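Section 4. Setting up the desk lamp with the socket base

The Skelley is a desk lamp standing on a power strip, or a power strip with a lamp growing out of it, depending on which half you bought it for. Setup takes a few minutes. Finding a free wall outlet takes whatever it takes.

4.1 Before you plug anything in

1. Clear a flat patch of table near the wall outlet. Coffee goes elsewhere.

2. Set the base down and run the cord toward the back of the table. If it has to cross an edge, let it lie in a gentle curve.

3. Check that nothing is plugged into the base yet. Phone chargers count.
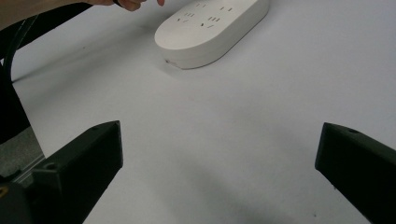
4. Push the wall plug all the way in. A plug that is halfway in is the cause of more than 40 of the letters in Mitra Zarei's service folder, and she would like the folder back to its normal thickness.

CAUTION: Do not plug the base into another power strip, however well the two seem to get along.

4.2 Placing and aiming the lamp

5. Turn the base until the lit button is where your hand naturally lands. You'll be reaching for it in the dark.

6. Hold the post with one hand and bring the lamp arm down with the other. Stop when it stops. It will not go farther, and it has heard your arguments before.

7. Touch the button once for light.

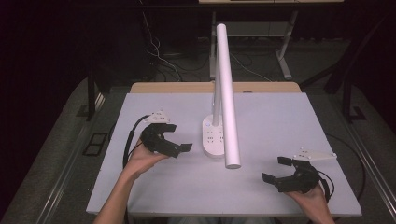 Fig. 4-1. Lamp on the table, arm angled down over the board.

NOTE: If you read with the lamp close to the page, start at the lowest setting and work up. Your eyes will forgive you sooner.

4.3 Using the sockets

8. Plug in your devices one at a time. Two-pin plugs go in the paired slots; three-pin plugs go in the outlet next to them.

9. Push each plug in straight. If it resists, you have the wrong slots — try the neighbors before trying harder. 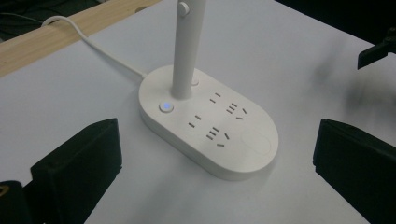 Fig. 4-2. Top of the base: lit button beside the post, two socket groups behind the rounded end.

CAUTION: Heaters, kettles and hair dryers are not desk accessories. Keep them off this base.

10. To move the lamp, unplug it at the wall and lift it by the base. The post looks like a handle and is not one.

For cleaning, see Section 5.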